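How to flatten and reuse cardboard boxes for posting

Most small parcels can go out in a box that has already been used once. You need a sharp knife, a ruler, brown paper tape and a clear table.

Choosing the box

Press a corner between finger and thumb. If it springs back, the board is still good. If it stays dented or feels soft, put it in the recycling. Leave out anything that has held food or smells of damp.

Opening it out

Turn the box upside down and slit the tape along the bottom seam with the blade set shallow. Do the same on top. Then find the glued flap on the inside of one corner. Work a blunt table knife under it and ease it apart from one end to the other. Pulling it quickly tears the top layer of paper, and the new tape won't hold on the torn patch.

Lay the sheet flat with the printed side up. Old labels come off more easily after a minute under a warm hairdryer. Black out any barcodes that are left.

Cutting it down

Measure what you are sending and add 2 cm to each side for padding. Mark the new folds in pencil on the plain side. Run the back of the knife along each line against a ruler, pressing hard enough to crush the board without cutting it. Fold away from the crease, then trim the flaps so that they meet in the middle.

If the old fold lines fall near the new ones, shift your measurements to use them. Two creases side by side make a weak wall.

Gluing and taping

Fold the sheet so that the plain side is out. Glue the corner flap with white glue and hold it with clothes pegs for 8 hours, or overnight. Close the bottom with one strip of paper tape down the seam and one across each end.

Weigh the finished parcel before you buy postage. A doubled wall adds more than you would expect: my last one came to 1,180 g, and the contents were well under a kilo.

Store spare sheets flat, upright behind a cupboard if you can, and away from outside walls.

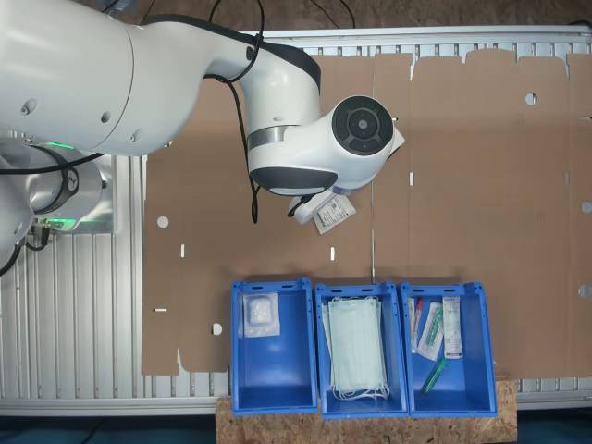

Sella: I tried the pegs and they left dents along the flap. A ruler laid over the join with a couple of tins on top worked better for me, and the glue had set by morning.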